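Wavcombe pauses laundry pickup in all test homes after gripper closing fault
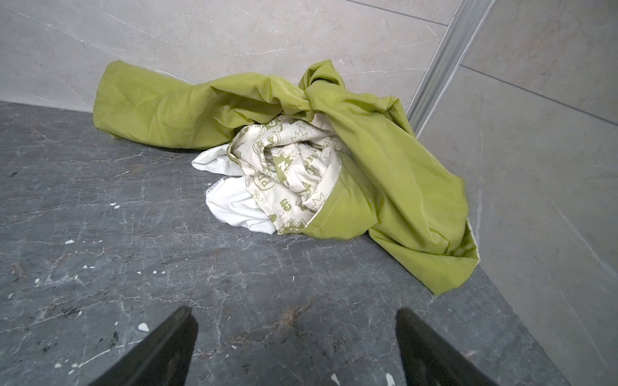 Last updated: 2018-11-03

Wavcombe has stopped the laundry pickup function on its Komum household robots while it repairs a fault in the control of the gripper. The pause applies to all 6 homes in the current test program. No person was hurt. The company has informed the families by telephone and by letter, and the robots will stay in the homes with the pickup function locked.

The fault was found during work in a tiled bathroom, where the robot had the task of collecting cloth from the floor. The arm took hold of a piece of fabric near a wall and started to lift. When the fabric resisted, the software should have opened the fingers and moved the arm back. The fingers stayed closed, and the arm continued to pull until the person in the home pressed the stop button. The fabric was torn along a seam. The wall and the floor were not damaged.

Engineers at Wavcombe read the records of the robot on the same evening and repeated the task in the company's own test bathroom. In 200 attempts the fault came back four times. In every one of these cases the robot was gripping more than one layer of cloth close to a corner.

"We are sorry for the worry that this has given to the families," said Khanyisile Mathebula, head of product safety at Wavcombe. "A robot which works on the floor of a bathroom must let go when it is told to let go. In these cases it was told, and it did not do it. We do not want to continue until we understand this completely."

The cause is in the part of the program that decides if the fingers are holding something. Thick or folded cloth pushes the fingers apart a little, and the program then reads this small opening as a finished release. It believes that the hand is already free and does not send the open command a second time. The fault was not seen in the earlier tests in May, which used single towels placed in the middle of the floor.

"A pile of cloth in a corner is a difficult object," said Tarun Gautam, who leads the manipulation group. "One piece can be inside another piece, and the lower part can lie against the wall. Our tests had too few piles of this kind. Now we are adding them, with pillowcases, covers with lining, and rags with loose threads."

Wavcombe is preparing two changes. The first is a new release check, which compares the position of the fingers with the current in the motor, so that the program cannot trust only one of them. The second is a lower limit for the pulling force when the hand is close to a wall or to a metal profile. If the limit is reached, the arm will stop and the robot will ask for help with a sound and a message.

The gripper itself will not be replaced. Its supplier, Yáñez, has checked the fingers and the drive of the robot concerned and found them in order. The software module was written by Wavcombe, and the company takes the full responsibility for it.

The other functions of Komum, such as carrying a basket or bringing small items from a table, use a different release program. They were tested again after the fault and they remain available. Families who prefer to switch off the robot completely may do so, and this has no effect on their place in the program.

Before the pickup function is opened again, the new software must pass a review by the testing office Wurkis. Wavcombe has not set a date for this. The results of the review will be published on the news page, also in the case that the software does not pass.

Families in the program are asked to do the following until then:

- Keep the robot on its present software and do not unlock the pickup function by hand.
- If a cloth is still held in the gripper, press the red stop button before touching the fingers.
- Report any tear or pulled thread in textiles which the robot has handled, even if it is small.

Wavcombe will pay for damaged textiles. A receipt is not needed.

Wavcombe develops household robots for people who have difficulty with bending and lifting. Komum is its first product for use in private homes.

Related news
Komum test program: questions from families
How the stop button works
Wavcombe and Yáñez extend gripper supply agreement
Results of the May floor tests

Contact: Wavcombe Press Office | © Wavcombe. All rights reserved. | Back to top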